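Thibodeau Workshop: Small Parts and Trays

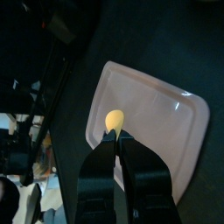

Photo: Skako / Thibodeau Workshop. Posted November 18, 2019.

Small yellow piece over the pink tray. The upper part is rounded, close to an egg in shape, and tapers to a thin stem at the lower end. The surface is smooth and matte. The yellow reads brightest across the round part and deepens toward the stem.

The gallery covers the small parts sorted at the Thibodeau bench. Parts are grouped by shape first and by color second. Stock is kept in 12 drawers, and the full parts list runs to 170 entries. Each entry has a shape code, a color code and a drawer number.

Tray. Pale pink plastic, shallow, with rounded corners. It could serve as a lid as well. The flat interior is broad for a piece of this size. Pink is a useful background for yellow parts: the outline stays clear, including at the narrow end. White parts are harder to check against it and are sorted on a dark surface.

Shape code. Tapered pieces are listed under 34, whatever their color. The code is set by the outline from the side, with the stem pointing down. A piece that is round at both ends goes under a separate code.

Handling. Pieces with a stem are picked up by the narrow end. The rounded part is left clear so that its surface can be checked for marks or flat spots before the piece is put away.

Storage. Tapered pieces lie flat in the drawer in a single layer. Stems all face the same way. Labels go on the drawer front, in the Unduleck format: shape code, color code, date of last check.

The parts list was last revised in April. Drawer numbers in older copies do not match the current layout.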